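Cahier d'atelier, quincaillerie de porte
24/03/2021

Repris ce matin le dossier des béquilles, que j'avais laissé dormir plus longtemps que je ne voulais l'avouer. Pour les collègues qui ouvriraient le cahier à cette page : il s'agit toujours du chantier Vallero, les portes de chambre et les deux portes palières, avec la finition sombre que tout le monde a fini par appeler « le bronze noir » alors que le catalogue Zulora lui donne un nom beaucoup plus poétique, que je n'arrive jamais à retenir.

Je commence par le plus agréable. Cette finition me plaît de plus en plus. Au déballage je l'avais trouvée un peu triste, presque noire, et puis en l'approchant de la fenêtre on voit sortir des bruns, des reflets de bronze, et sur le bord de la rosace un mince filet cuivré qui suit toute la courbe. Le client avait choisi sur échantillon plat, un petit carré de rien du tout, et je pense qu'il sera content de voir ce que cela donne en volume. Sur une forme ronde, ce n'est plus la même couleur du tout.

Revers de la médaille : les doigts. C'est très brillant et tout se voit. J'ai essayé le chiffon microfibre à sec (médiocre, ça étale), puis à peine humide avec un second passage sec, et là c'est très bien. Pas de produit à vitres, s'il vous plaît, ni de pâte à polir, même si le flacon est juste à côté sur l'étagère et qu'il vous fait de l'œil. Je l'ai rangé en bas.

Côté pose, entraxe des vis conforme au gabarit Istik, rien à reprendre. Carré un peu long sur les portes minces, je l'ai recoupé et ébavuré à la lime douce. Pensez à bien ébavurer, j'ai eu une coupe un peu grasse qui accrochait à l'entrée du fouillot et j'ai cherché dix minutes du côté du ressort avant de comprendre, ce qui m'a valu un café froid. Vis de pression serrée à la main, sans forcer, une goutte de frein filet faible.

Reste la question du jeu. Sur la première béquille montée, je sens un très léger flottement vertical au bout du levier, de quoi agacer quelqu'un qui y pense et passer inaperçu chez tous les autres. J'ai compté 460 manœuvres avant la pause, puis je suis allé jusqu'à 849 en fin de matinée, et le flottement n'a pas bougé. Le rappel reste franc, la poignée revient bien à l'horizontale. Je soupçonne la bague derrière la rosace plutôt que le carré. À vérifier avec une bague du lot Adeleke, il doit en rester 16 dans le tiroir du fond, si personne ne s'est servi pour les portes du couloir.

Une remarque pour le catalogue : la forme est jolie, ce col resserré qui s'élargit vers la tête, puis le levier droit et bien rond. La main glisse dessus sans rien accrocher, même au joint fin qui fait le tour du levier près de la tête -- j'y ai passé l'ongle exprès, on le sent tout juste. C'est surtout là que la poussière risque de se loger avec le temps, donc pinceau souple à l'entretien.

À faire encore : changer la bague, refaire une série, graisser le pêne, et répondre à Zulora au sujet des 21 rosaces manquantes, qu'ils promettent maintenant pour juillet. 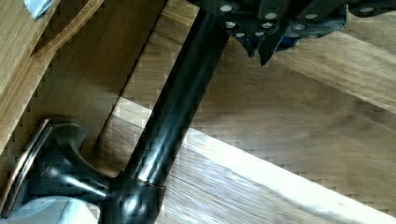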